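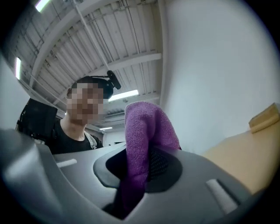
Fig. 1. Folded purple microfiber towel, white wall behind.

Music and Screen Promotion, Husasholm
Handout for session 5: From the finished song to the music video

Please read this handout before the session and bring your own notes on one music video which you know well. It does not matter if the video is old or new, or in which language the song is.

1. Where we are in the course

In the last session we spoke about the recording contract and who owns the master. Today we go one step further. The song is finished, the label has accepted the mix, and now it must be decided if there will be a video, what kind, and who pays for it. Many students think that the video comes after the song in every sense. In practice the first talk about the video is often held when the singer has only a demo.

2. Three common kinds of video

Performance video. The artist sings or plays to the camera. It is the oldest form and still the cheapest one to plan. The weak point is that the song must carry everything, and a viewer who does not know the artist may leave before the first chorus.

Story video. There are actors, a small plot, sometimes spoken lines before the music begins. The artist may play a part or may not appear at all. Please remember that spoken lines add to the length, and television channels usually ask for a short version.

Lyric video. Only words and some moving background. Labels use it when the main video is late, or to test a song. It should not be treated as a lower form. A good lyric video needs a person who understands both type and rhythm.

Mixed forms are very usual. In the exam you may call a video "mixed", but then you must say which parts belong to which kind.

3. Our case: "Cenda"

Through this session we use the song "Cenda", released by the small label Vondalach. The singer was at that time known from short comedy clips and had never sung in public. The label wanted to show a softer side, and chose a slow love song. The audience of the clips was used to jokes and fast cutting, so the first teaser confused a part of them.

The teaser was 40 seconds long. It had no singing in it, only the melody on piano and the title at the end. Under the teaser there were 819 comments on the first evening. The label read all of them and sorted them by hand. In 543 comments people asked when the joke would come. This was a useful result, although the label was at first unhappy with it. They changed the text of the second teaser and said clearly that it is a love song and that the singer's own voice is heard.

Question to think about: would you have kept the first teaser online, or removed it? Vondalach kept it. We will discuss the reasons on both sides.

4. Who does what

The words "produced by" cause much confusion, also among people who work in the field. In a song credit, the producer is normally the one who leads the recording and shapes the sound. In a video credit, the producer organizes the shoot and holds the budget. On a poster the same words can mean the company or the people who put in the money. When you write about a release, always check which producer is meant.

The director of the video answers for the picture. The choreographer, if there is one, should be booked before the location, as the size of the floor decides what the dancers can do. For "Cenda" the location was booked first, and one group dance had to be made again for a narrow room.

The distributor delivers the song to the platforms. In our case it was Ormsby. The distributor does not promote the song unless this is written in the contract. Students lose points on this every year.

5. The order of a release

There is no fixed law, but the following order is common with small labels:
Announcement with title and poster.
First teaser.
Audio on the platforms.
Full video, often on the same morning as the audio.
Short clips cut from the video, for phones.
Interviews, radio, live appearances.

Some labels put the interviews before the video. It works well when the artist is already famous for something else, as the press wants to ask about the change of career. With an unknown artist it rarely helps, as there is little to ask.

6. Words to know

Hook: the part of the song which people remember and repeat. In short clips it is nearly always the hook that is used.
Sync: placing existing music together with picture. It needs its own permission.
Cover art: the square picture shown on the platforms. The poster is a different thing and has a different shape.
Press note: one page sent to journalists. Many websites print it with few changes, so a mistake in it will travel far.

7. Homework

Write a press note for a first single by an artist of your own invention. One page only. Give the title, the label, the kind of video, and one sentence from the artist. Do not use the words "unique" or "amazing". Hand it in on paper at the start of session 6, and keep a copy for yourself, as we will exchange the notes and correct them in pairs.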